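Notebook, template workshop
12/8/19

Subject: master slides for the Tranmont set, second round

Started in the morning with the title slide. Last time I left it with three text boxes placed by hand, and this was a mistake, because when the user changes the layout the boxes stay where they are and only the placeholders move. I deleted all three and made real placeholders on the master. The subtitle now follows the title when the title goes to two lines. I checked with a long title in German and with a short one, both are fine.

The color theme has still the old names. In the file it says "Accent 1 dark green", but the color behind it is the blue from the Kendix set. I copied the theme from there in spring and forgot to change it. Please, if you open the Tranmont master, do not trust the names before version 7. From version 7 the names are right.

Charts. This took the most time. The chart on layout 5 takes its colors from the theme in the order of the accents, so the first series is always Accent 1. On a pale background Accent 1 is good, on the dark variant it is nearly not readable. I tried two things:

- a separate chart template for the dark variant. Works, but the customer must choose it himself and he will not do this.
- changing the order of the accents in the dark variant only. Works also, and the customer does nothing. But the icons use Accent 2 and they became orange.

I took the second way and set the icons to Text 2. The icons are now gray on both variants. It is less pretty but it is safe. If somebody has a better idea, write it under this entry.

File size. The Tranmont deck has 17 layouts and the background pictures are inside each of them as separate copies. I moved the picture to the master and let the layouts inherit it. For the three layouts with a different crop I kept own copies. After this I ran the picture compression, with the option to delete the cropped areas. Be careful with this option: it can not be undone after saving. I keep the uncompressed master in the folder Lumanlan/source, as before.

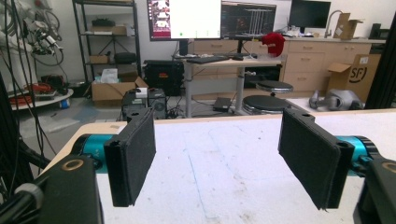

Fonts. The heading font is not installed on most computers of customers, and the replacement is wider. On the agenda slide the last word fell to a new line and pushed the number column down. I changed the headings to a system font on all layouts. The old font stays only in the preview pictures for the shop page, and these must be made new before we publish. Otherwise the customer sees one thing and downloads another thing, and we had such complaints already in January.

Text for the shop page: I counted the characters because the Maltgate shop cuts the short description at 500 and the long one at 2,000. Our short description was over the limit and ended in the middle of the word "presentation". I wrote a shorter one. I also removed the list of keywords from the end, it was the same word in five forms and it was not pleasant to read. The long description is inside the limit now, with a little room for the note about fonts.

Animation: none. I removed the slide transition from the master too. It was a fade, very short, but on the older version of the program it becomes a hard cut with a sound. I do not know where the sound comes from. I searched in the file and did not find it. With the transition removed the sound is gone also, so I leave it so.

Small things done:
footer date is now a field and not typed text
slide number moved 2 mm to the left, it touched the line
the world map on layout 12 is ungrouped, each country can be colored
alt text written for the map and for the icons, not yet for the backgrounds

Open:
4:3 version. The circles become ovals when the slide size is changed, I must draw them again by hand.
Printing in black and white - the pale bars disappear on the handout.
Ask if the Kendix set needs the same repair for the placeholders. I think yes, it has the same title slide.

Saved as Tranmont_master_v7. The version 6 is in the archive, please do not sell from it.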